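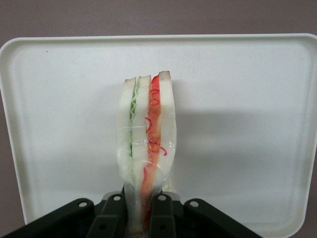
Last changed: April 2024

From: Augustina Nartey
To: Furkcombe Path Walkers list
Subject: Re: Lunch stops on the Verkside loop?

Hamisi Langat wrote:

> Hello all, I'm new to the list and new to the area. My sister and I
> want to walk the Verkside loop in one go before it gets hot. The leaflet
> says 13 miles but doesn't say a word about where to stop and eat. Is
> there anything open on the way, or do we carry it all? Also, is the
> climb after Pelby as bad as people make out? We are fit enough but
> slow, and she has a bad knee going downhill.
>
> Thanks in advance,
> Hamisi

Hi Hamisi, and welcome!

Oh, you are in for such a good day. I've walked the loop more times than I can remember and I still get excited when I lace my boots for it. Let me answer the food question first and then get carried away about the rest.

Carry your lunch. The store at Pelby does sell rolls and hot drinks, but it keeps short hours this time of year, and when I went by in February it was shut with a note on the door. If it's open, wonderful, have a second coffee. My own lunch is always sandwiches on plain white bread with the crusts left on (three slices if I'm feeling grand, with tomato in one half and lettuce in the other). Put the tomato in a separate box and add it when you sit down. I know some people on this list swear by wraps, and Kipchumba will probably write in about his cold noodles, but I'm a sandwich walker and always will be.

Now, where to eat it! Most people flop down at the picnic tables by the Pelby parking lot because they come first. Please hold on another mile and a bit. After the second stile the path bends left around a stand of birches, and there is a long flat rock facing the reservoir. You get the sun on your back until early afternoon and the wind goes right over your head. I once sat there so long that I had to walk the last stretch with a flashlight.

About the climb. It goes up 794 feet from the Pelby bridge to the top of Mushi Hill, and yes, the first part is steep. It's also short! Once you reach the old sheep wall the worst is over and the rest is a steady pull on grass. Count on around 40 minutes if you go slow and stop for the views, and do stop for the views.

For your sister's knee, I would walk the loop counterclockwise. That gives you the steep side going up and the long easy slope coming down to Verkside. The leaflet shows it clockwise, and so do the yellow arrows, so you'll need to look over your shoulder for them now and then. The one spot where people go wrong is the gate below Mushi Hill. Two paths leave it and the wider one is a farm track that ends in a field. Take the narrow one, right beside the fence.

A few other bits:

Water: there's a tap behind the chapel at Pelby. It was running again last time I passed. I still bring enough for the whole walk.

Mud: the piece between the reservoir and the chapel stays soft well into spring. Shabani went in over one boot there and had to be pulled out by the straps of his pack. Keep to the right, on the stones.

Bus: the 264 from Furkcombe stops at the Verkside trailhead if you ask the driver. The last one back leaves a little after 7, and it does not wait. Mwanahawa and I ran for it once and made it with our boots untied, laughing like kids.

Dogs: fine on a leash, but the second stile has no dog gate, so a big one has to be lifted.

The part I love best comes near the end, where the path drops into the beech wood. The bluebells should be starting soon, and some years they come right up to both sides of the path. If you can wait another couple of weeks, do!

Write and tell us how it went, and which way round you did it. If you'd like company, a few of us are usually up for a walk at short notice. I have a spare pair of poles your sister is welcome to borrow too, they make a big difference on the way down.

Happy walking,
Augustina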